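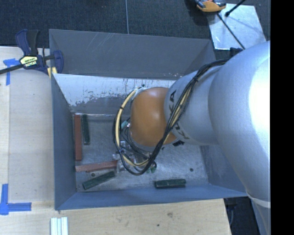
Cendari 箱内把持比較データセット データカード

作成：Nanayakkara 研究所 操作技術評価室
記述担当：Yaa Abugri
収録・装置担当：Tetteh Mensah

1. 概要

Cendari は、金属製の箱の内側に置かれたブロックを産業用ロボットアームで取り出す作業について、手先効果器の違いによる結果の差を調べるために作成されたデータセットである。比較の対象は、平行開閉型の Tramon と、真空吸着型の Oler の二種類とした。アーム、箱、ブロック、カメラ、制御ソフトウェアは両者で共通であり、手先効果器とその駆動に必要な配管・配線のみを交換している。

公開対象は 404 エピソードである。各エピソードには、固定カメラの映像、アームの関節角度、手先の位置姿勢、手先効果器の状態信号、および試行結果のラベルが含まれる。

本書は、データの利用を検討する研究者および技術者に対し、収録条件、ファイルの構成、既知の問題、利用上の制約を示すものである。装置の保守手順は別に定める文書によるものとし、本書では取り扱わない。

2. 作成の経緯

当評価室では、従来、平らな作業台の上に置いた物体を用いて手先効果器の比較を行ってきた。この方法は再現性に優れる一方、壁面の近くにある物体や、隣の物体に接している物体の扱いについては十分な知見が得られなかった。実際の部品供給工程では、箱の隅に残った部品をどこまで取り出せるかが装置選定の判断を左右する。

このため、側壁を有する箱を作業領域とし、ブロックを無作為に近い配置で与える収録を計画した。予備収録を経て手順書を改訂し、本収録は八月に実施した。予備収録のデータは座標系の定義が異なるため、公開対象に含めていない。

3. 収録環境

3.1 アームと作業領域

アームには KUKA 製の産業用ロボットを使用し、箱の側方から作業領域に進入させた。手先効果器に至るケーブルおよびホースは、アームの外側に沿わせて束ね、手首付近に余長を設けた。余長の形状は手首の姿勢によって変化し、固定カメラから見た手先の一部が隠れる場合がある。この点については第8章で改めて述べる。

箱は灰色の金属製で、側壁は底に向かって狭まる形状である。底面には擦れや細かな傷があり、照明の反射が生じる。底面の研磨や塗装は行っていない。反射を抑えた条件での収録も検討したが、現場で使用される箱に近い状態を優先した。

箱は木製の台に接する位置に置き、バークランプで固定した。台の表面には青いテープで位置の目印を設け、収録の開始前に箱の位置と照合した。目印からのずれが認められた場合は、箱を戻したうえで座標系の較正をやり直している。

3.2 対象物

対象物は赤系と緑系の細長いブロックである。色は把持の難易を表すものではなく、映像上の識別と配置の記録を容易にするために用いた。箱に入れるブロックの数は試行系列によって異なり、各エピソードの開始時の配置は objects.csv に記録されている。

ブロックには、横に寝ているもの、側壁に沿っているもの、ほかのブロックに近接しているものがある。配置の区分は次の三つとし、取り出し対象のブロックについて付与した。

離隔：側壁およびほかのブロックのいずれにも接していない。
壁際：側壁に接している、または手先効果器の指一本分の隙間がない。
近接：ほかのブロックに接している、または同様に隙間がない。

壁際と近接の双方に該当する場合は、壁際として記録した。区分が判然としないものについては、記述担当と収録担当が個別に判定し、結果が一致しないときは映像を再確認して決定した。

3.3 カメラ

カメラは作業領域の脇に固定し、箱の内側を見下ろす向きとした。収録中のカメラの移動、焦点の変更、露出の自動調整は行っていない。手首搭載型のカメラは使用していない。映像には、箱のほかに周囲の台、床、工具等が写り込む。これらを除去する加工は施していないため、必要に応じて利用者側で切り出しを行われたい。

3.4 制御

把持位置の候補は共通の認識モジュールで算出し、手先効果器ごとの接近動作に変換した。Tramon では開閉方向をブロックの短手方向に合わせ、Oler では吸着面を上面の中央に合わせる。移動速度の上限は両者で同一である。把持力と真空度は、それぞれ予備収録で定めた値に固定し、本収録の途中では変更しなかった。

4. 試行の手順

一つのエピソードは、アームが待機姿勢にある時点から始まり、対象のブロックを箱の外の指定位置に置いた時点、または試行を打ち切った時点で終わる。手順は次のとおりである。

（1）収録担当がブロックを箱に入れ、配置を記録する。
（2）認識モジュールが対象のブロックと把持位置を決定する。
（3）アームが接近し、把持または吸着を行う。
（4）ブロックを箱の縁より高い位置まで持ち上げ、指定位置へ移動する。
（5）ブロックを置き、アームを待機姿勢に戻す。

開始から 30 秒を経過しても持ち上げに至らない場合は、試行を打ち切り、失敗とした。同一の配置に対する再試行は認めていない。失敗した場合も、次の試行では必ず配置を改めた。

手先効果器の交換は、試行系列の区切りで行った。交換後は、工具中心点の確認、空動作、較正用ブロックによる確認を順に実施した。交換の順序は事前に定めた表に従っており、一方の手先効果器が前半に偏ることのないよう配慮している。また、100 試行ごとにカメラとアームの位置関係を再較正した。

5. データの内訳

収録した試行は 600 件であり、そのうち 404 件を公開対象とした。

手先効果器別
Tramon：212 件
Oler：192 件

分割
学習用：304 件（Tramon 160 件、Oler 144 件）
評価用：100 件（Tramon 52 件、Oler 48 件）

公開対象から除外した 196 件の理由は次のとおりである。

較正の不備が後に判明したもの：88 件
ケーブル束により、把持の前後で対象のブロックが確認できないもの：61 件
映像と関節角度の時刻同期が失われたもの：47 件

除外の判定は、試行の成否を伏せた状態で行った。ただし、ケーブル束による遮蔽は手首の姿勢に依存するため、除外された試行の配置には偏りがある。特に、アームの進入側に近い壁際の試行は、公開対象の中で少なくなっている。

学習用と評価用の分割は試行系列の単位で行った。同じ系列に属するエピソードが両方に現れることはない。利用者が独自に再分割する場合も、系列番号を単位とすることを推奨する。

6. ファイルの構成

episodes/
エピソードごとのフォルダーを収める。フォルダー名は通し番号である。

episodes/通し番号/video.mp4
固定カメラの映像。音声は含まない。

episodes/通し番号/joints.csv
アームの関節角度。先頭列は映像と共通の時刻である。

episodes/通し番号/tool.csv
手先の位置姿勢および手先効果器の状態信号。Tramon では開閉幅と把持検出、Oler では真空圧と吸着検出を記録する。該当しない列は空欄とする。

episodes/通し番号/objects.csv
開始時の各ブロックの色、位置、向き、および配置の区分。

labels.csv
手先効果器名、系列番号、対象ブロック、試行結果、失敗の分類、備考。

splits/
学習用および評価用の通し番号の一覧。

calibration/
カメラの内部パラメーターと、再較正ごとの外部パラメーター。エピソードとの対応は labels.csv の calib_id 列による。

文字コードは UTF-8 とし、長さの単位はメートル、角度の単位はラジアンに統一した。座標系の原点は箱の底面の基準隅に置き、鉛直上向きを正とする。アームの基部座標系への変換行列は calibration に収めている。

7. ラベルと集計結果

試行結果は、成功と失敗の二値である。成功とは、対象のブロックが指定位置に置かれ、かつ、ほかのブロックが箱の外に出ていない状態をいう。対象のブロックを取り出す際に、ほかのブロックの位置が変わったことは失敗とみなさない。

公開対象における集計は次のとおりである。

Tramon：成功 171 件、失敗 41 件
Oler：成功 139 件、失敗 53 件

失敗の分類
Tramon：壁との干渉 19 件、空振り 14 件、移動中の落下 8 件
Oler：吸着の不成立 31 件、移動中の落下 13 件、壁との干渉 9 件

Tramon の失敗では、壁との干渉が最も多い。指を差し入れる隙間が確保できず、接近動作の途中で保護停止に至ったものが中心である。Oler では壁との干渉が少なく、吸着の不成立が半数を超えた。ブロックが傾いている場合、または吸着位置がブロックの縁に寄った場合に、真空圧が基準値に達しない傾向が認められる。

以上の集計は、特定の箱とブロックの組み合わせにおける結果である。二つの手先効果器の一般的な優劣を示すものとして引用することは差し控えられたい。前章までに述べた除外による偏りもあり、成功数の差を検定に付す場合は、配置の区分を層として扱う必要がある。

ラベルは Yaa Abugri が付与し、Tetteh Mensah が全件を点検した。両者の判断が分かれた事例については、labels.csv の備考欄にその旨を記載している。

8. 既知の問題

底面の反射
箱の底面および側壁の上部には強い反射が生じる。輝度に基づく単純な領域分割では、反射部分が物体として誤って検出されることがある。

側壁付近の色
緑系のブロックは暗い色調であり、側壁の影と重なる位置では輪郭が不明瞭となる。色のしきい値を映像全体で一律に定める方法は推奨しない。

手先の遮蔽
ケーブルおよびホースの余長が、手先効果器とカメラの間に入ることがある。把持の瞬間が映像から判断できないエピソードについては、tool.csv の検出信号を参照されたい。labels.csv の occluded 列には、遮蔽の有無を記録している。

底面の穴
箱の底面には小さな丸い穴がある。物体検出の学習に用いる際は、暗色の小物体との混同に注意を要する。

状態信号の差異
Tramon の把持検出と Oler の吸着検出は、検出の原理も応答の遅れも異なる。両者の立ち上がり時刻を直接比較して、把持の速さを論じることはできない。

9. 想定する用途と適さない用途

想定する用途は、箱内における物体検出および姿勢推定の評価、把持成否の予測、手先効果器の選択に関する研究、ならびにケーブル等による遮蔽を伴う映像の解析である。

次の用途には適さない。

産業設備の安全性の証明
人とロボットが作業領域を共有する状況の評価
未知の形状を含む物体群への汎化性能の評価
製品としての手先効果器の性能表示

10. 利用条件

本データセットは、研究および教育の目的に限り利用することができる。第三者への再配布を希望する場合は、事前に操作技術評価室へ申し出ることとする。加工したデータを公表するときは、加工の内容と使用した版を明記すること。

成果を公表する際は、次の表記を用いる。

Nanayakkara 研究所 操作技術評価室「Cendari 箱内把持比較データセット」

11. 変更履歴

第一版
予備収録を除く全試行を収録。評価室内での利用に限定した。

第二版
時刻同期の点検を実施し、該当する試行を除外した。失敗の分類を追加した。

第三版（現行）
較正の不備が判明した試行を除外し、公開対象を 404 件に確定した。occluded 列および calib_id 列を追加した。第二版以前の分割とは通し番号が対応しないため、混在させて使用しないこと。

12. 問い合わせ

ラベルおよび本書の記載に関する事項は Yaa Abugri、装置、較正および収録手順に関する事項は Tetteh Mensah が担当する。不具合の報告に際しては、該当するエピソードの通し番号、使用した版、および再現の手順を添えられたい。報告の内容は毎週月曜日に確認し、修正が必要と認めたものは次の版に反映する。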